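Isbridge Play Library: puzzle and game repair, progress report to the Minhas Fund

Prepared by Jasmina Petkov
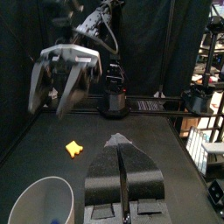

Page last changed: 28 Jan 2018

The grant covers sorting, checking and repairing the donated jigsaw puzzles held at Isbridge, so that they can be lent to families and day centers. Work started in December and is on schedule.

Work done so far

We have checked 33 puzzles against their boxes. Of these, 31 are complete and ready to lend. The other two are being held back until we have gone through the loose pieces that came with the same donation.

Loose pieces are laid out on a black surface for matching. A small yellow piece with bumpy edges shows up well against it, and darker pieces need more light. Vendula Čierny is trying a desk lamp at a low angle for those.

Ludmila Michalík has written the lending labels. Each one gives the number of pieces, the age range and the date of the last check. Janka Štěpánek has replaced split box corners with cloth tape, which holds better than the paper tape we used at first.

Spending

We have spent 1,344 from the grant to date, on storage boxes, tape, labels and shelving. Receipts are with Sebastian Furtună. The shelving cost more than planned, and we took the difference from the labels line.

Still to do

Six large floor puzzles have not been opened yet. They need more table space than the others and will be checked together. After that we will deliver the first set to the day center in Zelthorpe and enter the remaining titles in the lending list.

We are not asking for any change to the end date.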